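招募：愿意把自己家的晚饭记下来、并且不美化它的人

纳斯提（Nustitix）家庭饮食记录小组，第二轮
发布日期：2025年12月29日

先说清楚我们不信什么。我们不信“三天养成做饭习惯”，不信“每周备餐两小时，省下一个月的钱”，也不太信人们在问卷里填的那句“我基本每天在家吃”。上一轮问卷里，有人写每周做饭六次，交上来的小票里一大半是外卖。我们没有因此把他踢出去，他的数据后来成了最有用的一份。

所以这次招募的题目很窄：一户人家，在二十一天里，晚饭到底是怎么来的。谁决定吃什么，几点开始动手，动手之前冰箱里有什么，最后有多少进了垃圾桶。健康不健康，我们不打分。
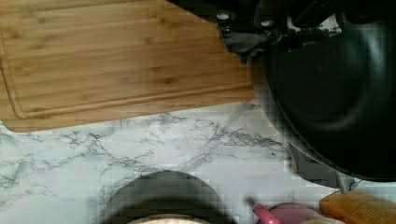
带凹槽的竹砧板。

我们要找的人

住在普拉斯霍姆（Prasholm）或通勤范围内，年满十八岁，家里有一个能用的灶头或者能用的烤箱，二者有其一即可。独居、合租、带孩子、和父母同住都收，名额一共二十一户，按户型分配，招满即止。

会不会做饭不是条件。如果您自认厨艺很好，请在报名表里写一写最近一次把菜做坏是怎么回事。写不出来的，我们多半会问第二遍。

有几类情况这次不收：以美食内容为收入来源的，家里雇人做饭的，以及正在参加其他饮食干预项目的。最后一条请务必如实填写。上一轮有两户同时在跑一个减重打卡，记录漂亮得像菜单，最后只能整份作废。

您要做的事

每天晚饭后填一张记录单，共八个问题，多数是填时间和勾选。另外保留食品类小票，拍照或者装信封都行。第二周我们会派一个人上门，坐在厨房里看您做一顿饭，不帮忙，不点评，也不吃。上门前一天电话确认，您可以改期一次。

请不要为了上门特意收拾台面。我们知道这句话说了等于没说，还是得说。 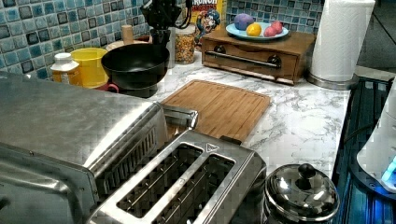
塞丽玛·帕雷德斯（Zulema Paredes）上一轮结束后给我们留言：记录单第五题问“今天为什么没做饭”，选项里有“太累”“没时间”“没食材”，就是没有“不想做”。我连着几天勾“太累”，其实下午睡了一觉，一点都不累。你们要是真想知道实情，就别替我把理由编好。

她说得对。第五题已经改成开放填写，可以写“不想做”，也可以空着。顺带一提，“没时间”这个选项我们自己也早有怀疑：勾它的那些晚上，平均开饭时间比别的晚上只晚了一点点。样本太小，不能当结论，请不要引用。

报酬

完整交满二十一天记录，并完成一次上门观察，付九百元。中途退出的按天折算，不扣押金，因为本来也没有押金。小票上的餐费不报销，我们不想让谁因为有人买单就突然开始买牛排。

额外有一项可选访谈，时长不到一小时，另付二百元。访谈谈的是您小时候家里的晚饭，和现在的记录分开存放。不愿意谈的直接跳过，不影响前面那笔钱。

付款在最后一份记录核对完之后，走银行转账。上一轮有人抱怨到账慢，情况属实，是我们核对小票的速度太慢，这一轮多安排了一个人手。能快多少，目前不敢保证。

关于赞助

项目的一部分经费来自厨具零售商奥隆（Olon）。合同写明对方看不到任何一户的单独记录，也无权在发表前修改结论。您有理由对这种写法不放心，我们自己也不放心，所以合同相关条款会附在知情同意书后面，报名前可以先要来看。

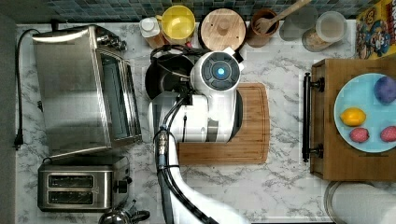

海德维格·豪格兰（Hedvig Haugland）在说明会上问得更直接：卖锅的出钱研究别人做不做饭，难道会希望结论是“大家不需要更多的锅”？

我们的答复是：他们大概不希望，但如果结论是这样，报告里就会这样写。当时在场的人并没有全都被说服，这很正常。如果您也没被说服，可以不报名，或者报了名，在备注栏里写上您的疑问，我们会把所有疑问汇总，作为附录一并公开。

隐私

记录单只用编号，不写姓名。小票上的会员号、卡号请自行涂掉，漏涂的由我们涂。上门观察员做手写笔记，不录音，家中其他成员如果不愿意在场，可以待在别的房间。原始材料在报告发表后保留一年，然后销毁。您可以在核对完成之前要求撤回自己那一份，不用说明原因；核对完成之后数据已经合并，技术上就撤不出来了，这一点请提前想好。

关于记录软件

有人建议我们用布拉沃（Bravo）这个手机应用来代替纸质记录单。我们试了，提醒做得不错，问题在于它每天晚上会弹出一句鼓励的话，连续打卡还发徽章。
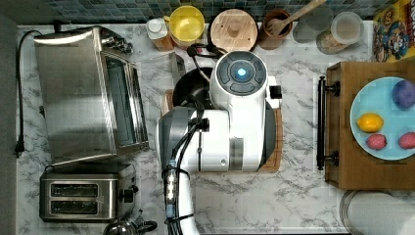 徽章会让人说谎，至少会让人在没做饭的那天晚上煮个鸡蛋充数。我们暂时没有找到关闭它的办法，所以这一轮继续用纸。觉得纸麻烦的，可以用电脑填一份空白表格，格式和纸质版完全一样，没有提醒，没有鼓励，忘了就是忘了。漏填的日子请留空，不要事后补。三周里空几天，对我们来说不算废卷；每天都填得一样整齐，反倒要打电话核实。

参加这个项目对您有什么好处

除了那笔钱，我们不打算许诺什么。上一轮有人说记完之后浪费少了，也有人说记完之后更不想做饭了。两种说法我们都没有验证过。如果您希望借此改变饮食习惯，请另找别的项目。

报名方式

到普拉斯霍姆办公室领取纸质报名表，或者来信索取，信封上请注明“晚饭记录”。表格一共两页，第二页背面有字，经常有人漏看。收到表格后我们会打一次电话，核对户型和厨房条件，没有面试。未入选的也会收到通知，表格原件可以要求退回。

结果预计九月公布，参加者会先收到一份打印稿，有异议可以写在页边寄回来。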